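October 2022. Drornalcombe bench notebook, entry 4

Water bottles, mugs and the table by the window
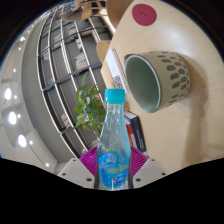 So the table stays. Usha Marar and I went back and forth on whether the good wood should live in the workshop at all, given what we do to surfaces, and the answer was that coasters cost less than sanding. One of them is raspberry red and easy to find, which has not helped anyone use it.

Notes on drinkware, before I forget them again.

Bottles: screw caps only near the bench. The flip-top ones open in a bag if you look at them wrong, and the Cunisier drawings still have the wavy corner to show for it. A turquoise cap is fine, any cap is fine, as long as it goes back on the bottle between sips. Please write initials on the cap. I have finished at least one drink this month that I did not start.

Mugs: the cream one with the sage green inside is the best mug in the building and everybody knows it. It is also very wide, so it cools in no time and goes over with one elbow. Siu-fong Ho wants it kept off the table during glue-ups. I said we could try moving the elbows. We are moving the mug.

Finish test: wiped a first coat of the Shih oil on the offcut, left it overnight, then stood a hot cup on it for the length of a phone call with Rerkbridge (long). Pale ring, gone by lunch. Second offcut, no oil, same treatment with somebody else's coffee – ring still there, and looking settled. Will do the tabletop the same way, two thin coats, when we can keep people off it for a night. That may be December.

Job 1086 is waiting on hinges. Job 2607 has its hinges and is waiting on me.

To do:
Cut a strip of cork for the shelf
Oil, one more can
Ask Usha where the other coasters went. She bought a set and I can't find it.
Hooks for mugs, low enough that Siu-fong can reach without the step stool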